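Manuals > Window Coverings > Sosa Horizontal Blinds > Section 4: Inside-mount install and set up

Last updated 24 Jun 2022

SECTION 4 - INSIDE MOUNT, SOSA HORIZONTAL BLIND

Read sections 1 to 3 first if you haven't. This one assumes you already picked inside mount and the blind is out of the box. If you are doing outside mount skip to section 5, the brackets are the same but nothing else is.

Covers the Sosa with cord tilt and the Sosa with wand tilt. Does not cover the Dukska roller. People keep using this page for the Dukska and then writing in. The Dukska brackets are handed, left and right. Sosa ones are not.

What you need

Pencil. Steel tape, not a cloth one. Drill, small pilot bit, driver bit. Level. Step stool that doesn't wobble. Screws are in the bag taped to the headrail. The bag also has the valance clips, the wand or tassels, two cord cleats and the hold-down pins, so don't toss it.

4.1 Check the opening

1. Measure the width at the top, middle and bottom. Write down all three. Use the smallest.

2. Measure corner to corner both ways. If the two numbers don't match the opening is out of square. A little is fine. More than a little, go outside mount.

3. Measure depth from the glass to the front edge of the frame. Look for anything that sticks out - crank handles, locks, alarm sensors. The slats need room to tilt past it.

4. Check what the top of the frame is made of. Wood, go ahead. Drywall with nothing behind it, use anchors (not in the bag). Metal, use self-tapping screws (also not in the bag, sorry).

NOTE: The headrail was already cut a hair narrower than the width you ordered. Do not trim it again. We get a lot of trimmed headrails back and can't take them.

4.2 Brackets

1. Hold the headrail up in the opening, centered. Mark each end with the pencil.

2. Take it down. Set an end bracket at each mark, open side facing the room. The little door on the bracket should swing up freely.

3. Mark two holes per bracket. Drill pilots. Shallow is fine.

4. Screw the brackets on snug. Not tight yet.

5. Lay the level across both. Adjust. Now tighten.

6. Blinds wider than 68 inches get a center support. It goes between the end brackets but NOT in front of a ladder string or the tilt mechanism. Lift the headrail up again and look before you drill. Renato Ojeda in our Traltgate shop says this is the step everybody redoes.

CAUTION: Wear eye protection when drilling overhead. Obvious but still.

CAUTION: If there's wiring or a light above the window know where it runs before you drill up into it.

4.3 Hanging the blind

1. Put the valance clips on the front lip of the headrail before you hang it. Much harder after.

2. Slide the headrail into the end brackets, slats still bundled. Leave the shipping ties on.

3. Push the bracket doors down until they click. Both sides. Tug on it.

4. Cut the shipping ties. Let the slats down slow, holding the bottom rail.

5. Hook on the wand, or for cord tilt pull the two cords down and thread the tassels. Knot under each tassel.

6. Snap the valance into the clips. Press from the center outwards.

WARNING: Cords are a strangulation hazard for small children. Mount the cord cleats high up and wrap the lift cord every time. Keep cribs, beds and chairs away from the window. If there are young kids in the house call us about the cordless version before you cut the ties.

4.4 Setting the length

Inside mount blinds often come a few slats too long. Extra slats stack up on the sill and the bottom one bows. Take them out.

1. Lower the blind all the way. Count the extra slats, leave one spare.

2. Pry out the plastic buttons under the bottom rail. Flat screwdriver, gently.

3. Untie the ladder strings and the lift cord. Slide the rail off, then the slats you dont need.

4. Put the rail back in right where the last slat was. Retie. Check it hangs level before you trim any string.

5. Trim ladder string. Push the buttons back in.

Keep the slats you took out. They're your spares if one cracks later.

4.5 Kitchen windows

Kitchens get their own part because of grease and steam.

- Leave the blind raised while frying anything, if the window is close to the stove.
- Dust with a dry cloth once a week, damp cloth with a drop of dish soap once a month. Tilt closed, wipe, tilt closed the other way, wipe the backs.
- No ammonia sprays. They take the finish off and it goes chalky.
- Use the hold-down pins if you open the window behind the blind a lot. Otherwise it bangs.
- Check that cabinet doors next to the window swing clear of the valance. Do this before 4.2, really. Should have put it there.
- Never run the lift cord down behind a faucet.

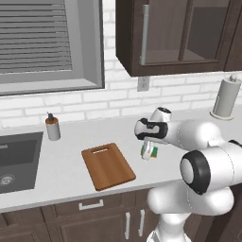
Reading time: 4 min

A blind over a kitchen counter works best kept fully down and used by tilt only. Less wear on the lift cord and the ladders stay straight. If the window has a deep sill the bottom rail should hang just clear of it, not rest on it.

4.6 If something's off

Slats won't close all the way. Tilt cords are probably uneven. Pull both to the same length, lower the blind fully, try again.

One side hangs low. The lift cord slipped in the lock. Lower all the way, pull the cord toward the center of the blind, let it out, raise again. Still low - a bracket door is open.

Won't lock when raised. Pull the cord straight down and then out to the side, slowly. Fast doesn't work on these.

Wand spins and nothing happens. Hook isn't seated in the tilt stem. Take it off, turn the stem by hand, put teh wand back.

Tilt mechanism is tested to 1,000 cycles at the Davthorpe plant before it ships, so if it's dead on day one it's most likely the hook.

Parts orders: have your order number ready, it's on the sticker on top of the headrail. Yes on top. Take a photo of it before you hang the blind. Color batches changed in February so mention if your blind is older than that or the spare slats may not match.

Section 5: Outside mount

COMMENTS (4)

oriana olivares
The sticker being on TOP should be step one. Had to take the whole thing down to read it. Otherwise went fine, two windows in one afternoon.

mk_porchlight
does 4.4 work for the wand version too? mine has the same buttons underneath

Renato Ojeda (Traltgate shop)
@mk_porchlight yes same bottom rail on both.

dottie r.
Trimmed the ladder string before checking level. Don't do that. Spare string is a separate part btw, they mailed me some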